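Chapter 7
Packaging and the Small Producer

A product must travel before it can be sold. In this chapter we look at how small firms choose their packaging, and what this choice costs them.
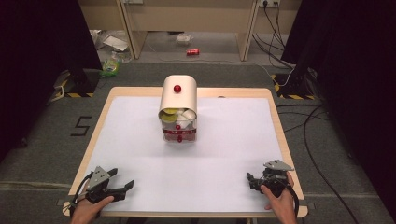 Consider Horkotetti, a family firm which makes fruit sweets. In its first year it bought all its boxes from Taltex and paid for them in advance. When sales were slow in April, the money stayed on the shelf in the form of cardboard. 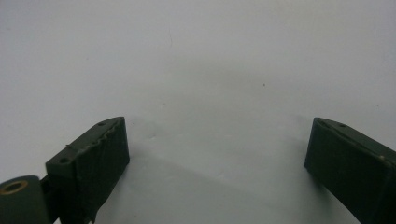 Its competitor Walczak ordered smaller amounts, 13 times in 52 weeks. Each box was more expensive, but the firm kept enough cash to pay its suppliers. Section 7.3 compares the accounts of both firms.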